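4.2 A célula de separação e o trabalho dos operadores

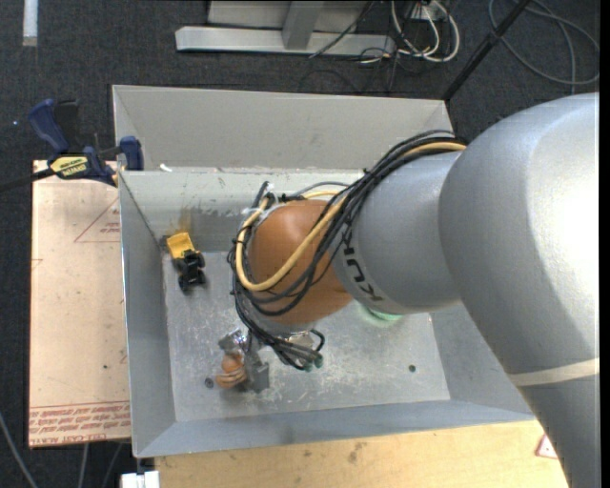 Figura 3. Braço KUKA sobre a caixa metálica de paredes inclinadas, com peças na caixa.

A célula foi montada na Tovamia, empresa que faz a triagem de artigos devolvidos para a Skita. Até junho, a separação era inteiramente manual: cada operador retirava os artigos da caixa, verificava o estado e colocava-os no tabuleiro correspondente. Com a célula, a retirada passou para o braço e a verificação continuou a cargo das pessoas.

Os artigos chegam misturados e variam muito em forma e superfície. Na Figura 3, um veículo de brincar amarelo está perto de uma das paredes da caixa, e junto dele há um pequeno objeto metálico cinzento, brilhante e em posição inclinada. Segundo os operadores entrevistados, as peças encostadas às paredes são as que mais vezes exigem intervenção manual.

Foram entrevistados 13 operadores dos dois turnos. A maioria referiu menos dores nos ombros e nas costas, mas também menos liberdade para escolher o ritmo. Antes, quem separava podia deixar os artigos difíceis para o fim; agora a ordem é definida pelo sistema e as pausas curtas dependem dele. Três operadores pediram para voltar à receção de mercadoria.

A formação inicial, dada pela Getberg, tratou sobretudo da paragem e do rearranque. A recuperação de uma preensão falhada foi aprendida entre colegas e não consta das instruções de posto.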